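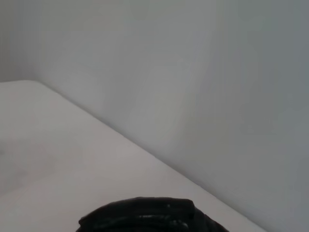 Weiße Platte, hellgraue Wand, dazwischen eine Kante.

Die leere Fläche ist zum Statussymbol geworden, und ich misstraue ihr. Wer heute einen Ratgeber übers Wohnen aufschlägt, landet spätestens auf Seite 30 beim weißen Tisch vor der hellen Wand, und daneben steht etwas von Klarheit im Kopf. Eilidh Moncrieff, deren Kolumne ich sonst gern lese, geht noch weiter: Ein Tisch, auf dem über Nacht etwas liegen bleibt, sei eine vertagte Entscheidung. Mag sein. Ich vertage Entscheidungen ziemlich oft und fahre damit nicht schlecht.

Vor zwei Jahren habe ich es selbst versucht. Im Dezember, zwischen den Feiertagen, räumte ich meinen Schreibtisch frei, bis auf die Lampe. 21 Tage wollte ich durchhalten. Die Briefe zogen auf die Fensterbank, die Bücher auf den Boden, das Nähzeug in eine Kiste, die ich danach ständig suchte. Die Unordnung war umgezogen, ein Stück nach links und ein Stück nach unten. Am Tisch selbst saß ich seltener als vorher. Ich aß in der Küche, schrieb in der Küche und ließ die Rechnungen in der Küche liegen.

Dazu kommt, dass Weiß eine anstrengende Farbe ist. Man sieht darauf jeden grauen Schatten und fragt sich, ob das Licht schuld ist oder der Lappen. Eine alte Holzplatte verzeiht einen Kaffeerand, eine weiße führt Buch. Die Leute, die mir von der Ruhe solcher Tische vorschwärmen, wischen erstaunlich viel.

Natürlich gibt es Arbeiten, für die man Platz braucht. Wer Stoff zuschneidet oder Karten ausbreitet, soll freiräumen, und zwar gründlich. Aber dann ist die Leere ein Zustand für eine Stunde - danach darf wieder etwas herumliegen. Als Dauereinrichtung kommt sie mir vor wie ein Wartezimmer, in das keiner gerufen wird.

Und die Wand? Auch sie soll bitte nichts tragen, keinen Kalender und keinen Nagel. In meiner hängen 25 Postkarten, manche schief. Ich schaue beim Telefonieren darauf und weiß danach meistens noch, was gesagt wurde. Ob das mit einer kahlen Wand besser ginge, müsste mir erst jemand vorführen, der auch wirklich an so einem Tisch arbeitet.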